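Filed under: Site Visits | Robotics & Automation
November | By Mayuree Pongsiri

A morning with the demonstration teams at Clendance

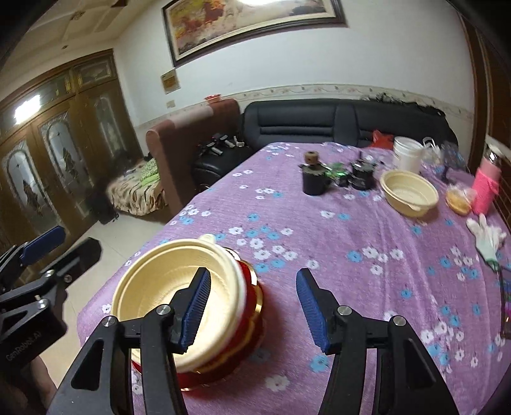
A pair of hand-held grippers at the table, with one of the two yellow bowls between them.

Clendance collects demonstrations of household tasks for companies that train robot arms. I was there from 9:30 until a little after lunch, along with two people from Stalell, which buys some of the recordings, and a reporter from a trade newsletter.

The visit began with a short talk in the front office. The company has 84 people trained as demonstrators, most of them part time. They work in ordinary homes as well as in the main building, and a session normally runs 12 minutes before a break. The coordinator told us the breaks came in after early demonstrators complained of sore wrists.

We then went to see the hand-held work. The demonstrator holds a gripper in each hand and does the job with those instead of with fingers. The pair I saw were black, with ribbed blue pads on the inside of the tips and the name GenRobot.AI along the body. The table had a flowered purple cloth on it and was as full as most family tables, with plastic bowls, a bucket, a tall pink bottle and a knitted work glove. The task sheet was one line long: move the bowls to the far end and leave them side by side.

I was allowed to try it. Closing the jaws is easy. Judging how wide they are is harder, and I knocked the first bowl twice before I got hold of the rim. The advice I got was to slow down before contact and to let go completely before pulling back. A demonstrator who hurries the release teaches the arm to drag things.

After that we saw remote control, in a room the staff call Plotoretti. The operator sits at a desk with two handles and works a pair of arms in the next room over a video link. It is slower. A towel fold that took under a minute with the hand-helds took nearly four from the desk. The Stalell people still wanted both kinds, as the remote recordings come from the same arms that will later do the work.

Every recording is checked by a second person. On the project we were shown, code name Szewczyk, 1430 recordings had been made and 104 rejected, mostly for dropped objects or a hand getting into the workspace. Rejected ones are kept in a separate folder and are not sent to the client.

I asked about pay and was told it is by the hour and does not depend on how many recordings pass. I also asked to see the checking software, but it was down for an update. Lunch was rice and soup in the upstairs kitchen. The next visitor morning is planned for spring, and groups are limited to six.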